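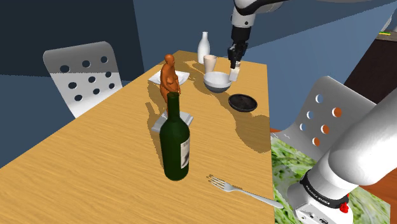

Robot club news, 15/11/2019

Hello again from the back row of the computer room! I promised last time I'd write up how the table-clearing challenge is going, and since I'm the one who talked everybody into it I suppose I can't get out of it now.

For anyone who missed the start, we're spending this term in simulation. Each team gets the same virtual dining room and the same virtual arm, and has to write a program that picks things up off the table and puts them where the task card says. Cups, bowls, bottles, the fork, the whole messy end-of-dinner business. The Clekwood club set the rules and we play them in February, at Illthorpe, with everybody's code running on the big screen in front of everybody's parents (no pressure).

We have 7 teams signed up, which is more than I dared hope for. Two of them came over from the line-follower group, so they already know their way around a sensor log, but grasping is new to pretty much all of us, me included. I spent a whole evening at home trying to get a fork off a flat surface and went to bed grumpy. Forks are horrible! They're thin, they lie flat, and if you come in a hair too low you've driven your fingers into the table. If any team has a fork trick they're willing to share, come and find me. I'll bring cookies.

Our two front-runners right now are team Daza and team Brilach, and they couldn't be going about it more differently. Daza want to plan everything before the arm moves at all – they have a huge sheet of paper with every object on it and an approach angle next to each one, and they've been arguing over the bottle for two sessions. Brilach just run it, watch what goes wrong, change one number and run it again. They got through 200 tries in a single session and kept a tidy log of every one, and I'd love it if the rest of you copied that habit. I went through the log afterward and most of the bad tries came down to the same thing: the fingers closing before the arm had quite stopped moving.

So that's my tip for the month. Put a wait in! Let the arm settle, then close. It feels slow when you're watching it, but the clock in this contest is generous and the penalty for knocking something over is not.

The other thing that has been eating up our time is the small stuff with corners. Round things are forgiving, you can come at them from any side and the grip is much the same. With flat sides you want the fingertips square to the faces, so the wrist has to turn to the right angle first, and that's where the math comes in. Vilmos Bárány did a lovely half hour at the whiteboard on wrist rotation, with a pencil and a cardboard tube and a lot of arm waving, and I think I finally get it. His notes are in the blue folder if you were out. 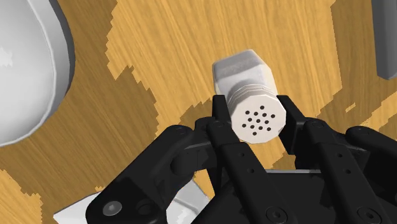
Do you have to know how to code before you join? Beginners are welcome, and we'll pair you with a team that has somebody more experienced on it.

A few bits of housekeeping. Please save your work to the club drive before you log off, because the machines in that room get wiped overnight and I don't want to see any more sad faces. Put your team name in the file name too – I have four files called "final" and one called "final REAL" and I have no idea whose they are. If your simulation is crawling along, turn the shadows down in the settings while you're testing and turn them back up for your practice runs, as the contest will be run with everything switched on.

We're also after a second-hand projector for the February event. The one we borrowed last year hums, and the colors have gone a bit green. We have around 200 dollars left in the kitty for it, so if you know of one gathering dust in an office somewhere, please let me know.

Next session we start on task card 2, stacking. Bring your logs, and bring a snack if you're staying late!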